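Brown Paper Season

Hello again from the Gonbridge sewing and mending group! I promised back in the winter issue that I would write up my thoughts on covering a work table, and since three of you cornered me by the coat rack last month, I suppose I had better get on with it.

I used to be an oilcloth person. My mother had oilcloth, I had oilcloth, and I would have told you that was the end of it. Then Majdi Najjar turned up with a fat roll of plain brown paper left over from his move out to Kileo, and I have been a convert ever since. You can write on it! I jot down hem lengths, phone numbers, the odd grocery list. When we did the big glove and scarf sort last July we got through 60 feet of the stuff, and I tore off bits of it for weeks afterward to keep the notes.

A few things I've learned, mostly the slow way. Cut it long enough to hang over the front, or you'll be catching your sleeves on the raw edge all afternoon. Roll it out the night before if you can, curl side down. It will still crease a little and I've stopped fussing over that – a bit of a wrinkle never hurt a pair of mittens. Segundo Echeverri irons his. I love him dearly but I am not ironing a table.

The other half of the business is trays. I like them shallow, with sides low enough that you can see what's in there without digging. Deep bins are where single gloves go to live forever (I found one of mine from 29 years ago in the bottom of a deep bin, and no, the other one has not surfaced). I put one container toward each end of the table and keep the middle clear for laying things flat. Anything that needs a decision goes in the tray until I've had my coffee.

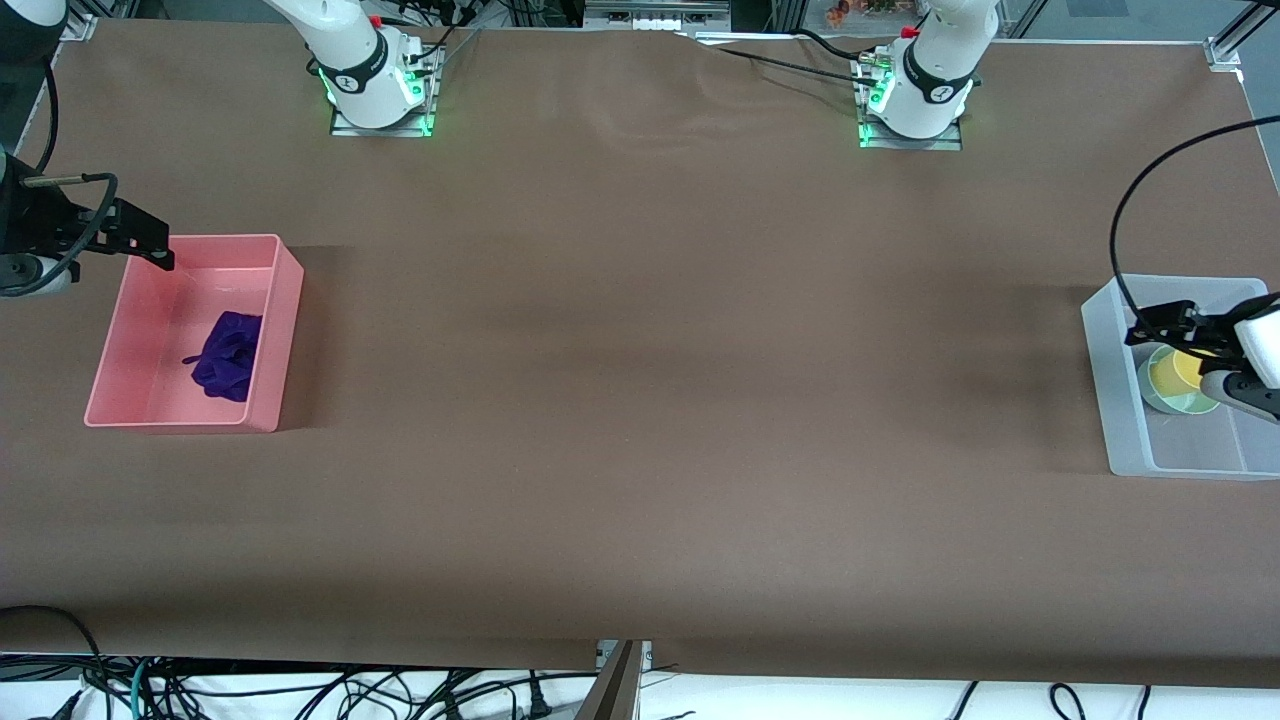 Brown paper down, pink tray at the left with a bit of purple in it.

I do like a colored tray, by the way. Dark fabric shows up so nicely against pink, and my eyes need all the help they can get these days.

Next time we're on to darning, so bring wool socks and a decent needle. Majdi has the rest of the roll if anyone wants a length of it for home – just bring your own scissors, please, and not the good fabric ones!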